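Two jaws, one cloth: hand-held grippers on the bench

Tuesday, August 15, 2023

Soft goods remain the awkward end of gripper testing. A machined block has a width, a mass and a surface, and a data sheet will usually say whether a given jaw can hold it. A cloth has none of these in any useful sense. Its thickness under the finger depends on how many folds happen to be there, and the load on the jaw changes as it lifts.

We spent most of the summer with two hand-held grippers, the Zetileo and the Juvine, both sold as demonstration tools. The operator holds the body and works the jaw directly, and the recorded motion is used later to train an arm fitted with the same fingers. Both were supplied as matched pairs on loan, and both went back at the end of the trial.

The task was plain. A cloth lies in a shallow basket. The operator takes hold of it with one gripper, brings in the second, lifts the cloth clear of the rim and lays it on the table. A trial passed if the cloth came down without being dropped and without the basket being dragged. We logged 1,312 trials over the two models, of which 500 on each were run at a set pace and the remainder used for warm-up and for the finger changes described further on.

Jaw travel

The Zetileo has the longer stroke. On cloth that matters less than expected, as the useful part of the movement is the last few millimetres before closing. What does matter is how evenly the trigger maps to the jaw over that short range. The Zetileo is linear almost to the stop. The Juvine has a soft region near closure, where the trigger moves and the fingers do not, and our operators tended to squeeze through it and pinch harder than they meant to. Extra pinch force does no harm to cotton. It does show up in the recorded trace as a step, and the step is then copied by the arm.

Finger tips

Both models ship with flat pads. Flat pads slide over a single layer of fabric lying on a firm base, and the usual workaround is to push down and let the material ruck up between the tips. We tried a bevelled tip cut in house and a ribbed tip bought from Buchanan. The bevelled tip got under an edge cleanly but lost its hold when the cloth swung. The ribbed tip was slower to engage and rarely let go. For the paced trials we settled on the ribbed tip for both models, which also removed one variable from the comparison.

Mass and balance

Neither gripper is heavy, but both carry most of their weight in front of the hand once a top plate has been fitted. After 400 repetitions in a day the difference in balance is plain in the wrist, and it is plain in the data too: approach angles flatten as the session goes on. Short blocks with a rest between them gave far more consistent traces than a single long run.

Cable exit is a smaller point that cost us more time than it should have. A cable leaving the rear of the body must be given a loop long enough to follow the wrist at full rotation. If it is too short it pulls the jaw off line at the moment of contact. If it is too long it finds the basket. We ended up taping a mark on each cable at the length that worked. 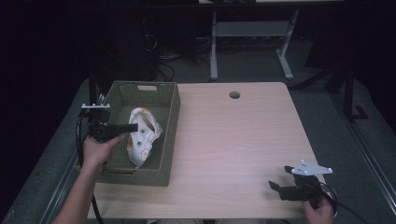

METHOD

Starting position was kept as constant as hand work allows. The cloth was dropped crumpled into the basket, an olive-green woven one with low sides, and was never arranged. Prints help here: on a white cloth with small coloured motifs, slip between tip and fabric can be read from video by following a single spot, and a plain white cloth gives nothing to follow. The left gripper went in over the side of the basket while the right one was held over the table, jaw inwards, until the first hold was made.

Recording ran through a Nustis controller at a fixed rate, with jaw opening and pose written to the same file. The controller gave no trouble apart from a reluctance to recognise the second gripper if both were connected before power-up. Connecting them one after the other cured it.

Results

At the set pace the Zetileo dropped fewer cloths and produced the cleaner traces. The Juvine was quicker to pick up and easier to learn, and new operators reached a steady pass rate on it sooner. Basket drag was the commonest failure on both, nearly always from a finger catching the weave on the way out.

For rigid parts we would have no strong preference. For fabric, the dead region in the Juvine trigger is hard to overlook, and the firmware revision issued in May did not remove it. A repeat with towelling and with a deeper basket is planned, using the same tips and the same controller settings.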